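Boletim de Prática Forense, edição de agosto
Secção: Cadeia de custódia

O processo Korider e a prova que ficou por selar

O tribunal de recurso confirmou a anulação parcial da sentença no processo Korider, relativo à morte de um operador noturno no armazém da Kuipers, em Flulside. A decisão não se pronuncia sobre a culpa do arguido. Limita-se a excluir 4 objetos recolhidos no local e a ordenar a repetição do julgamento sem eles.

O problema é documental. Os objetos deram entrada no depósito de Edisside com o número de registo 1706, atribuído ao conjunto e não a cada peça. O auto de apreensão descreve-os como "material elétrico diverso". Entre a recolha e a primeira pesagem decorreram 24 horas sem qualquer assinatura intermédia. A defesa alegou que, nessas condições, era impossível demonstrar que as peças examinadas em laboratório eram as mesmas que foram retiradas do armazém. O tribunal deu-lhe razão.

A acusação sustentava que a paragem de emergência do tapete transportador fora desativada de propósito antes do turno da noite. A perita Els Van Rooij encontrou marcas de ferramenta num bloco de contactos e considerou-as compatíveis com desmontagem manual. O relatório não foi contestado quanto ao método. Foi afastado por falta de ligação segura entre a peça e o local.

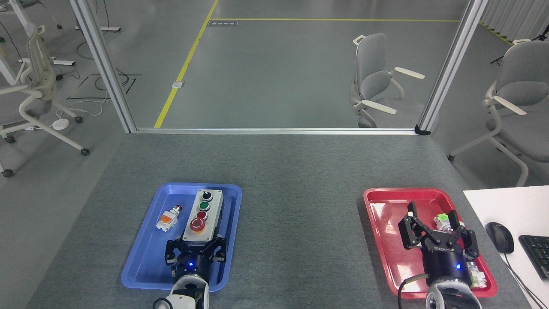 A identificação individual de componentes deve ser feita no momento da recolha, antes de qualquer transporte. Cada peça recebe número próprio, fotografia com escala e embalagem separada, mesmo quando pertence a um conjunto. Numa botoneira como a que está no tabuleiro azul, a caixa cinzenta, com o seletor rotativo preto, os botões verde e vermelho e a paragem de emergência em forma de cogumelo, constitui um item; o botão solto ao lado, de tampa vermelha e bloco de contactos laranja, constitui outro. Um registo único para os dois reproduziria o erro de Edisside. A posição dos seletores regista-se por escrito antes do manuseamento.

Tharindu Pramanik, que acompanhou o recurso para este boletim, assinala um ponto menos comentado do acórdão. O tribunal admite que uma lacuna na custódia possa ser suprida por prova testemunhal, desde que a testemunha descreva características distintivas do objeto. O agente que fez a recolha não o conseguiu. Lembrava-se de "uma caixa com botões".

O depósito de Edisside guarda ainda 500 registos do mesmo período com numeração por conjunto. A revisão começou pelos processos pendentes. Os advogados com recursos em curso podem pedir certidão do histórico de movimentos, indicando o número de entrada e a data do auto.

Comentários

M. Tavares: A etiqueta por conjunto continua a ser prática corrente em acidentes de trabalho. Só muda quando o caso passa a homicídio, e aí já é tarde.

perito_reformado: Falta dizer que o formulário antigo só tinha uma linha para a descrição.

Lídia C.: A certidão pode ser pedida pelo assistente ou apenas pela defesa?

Contacto: secretariado do Boletim | © Boletim de Prática Forense. Todos os direitos reservados. | Voltar ao topo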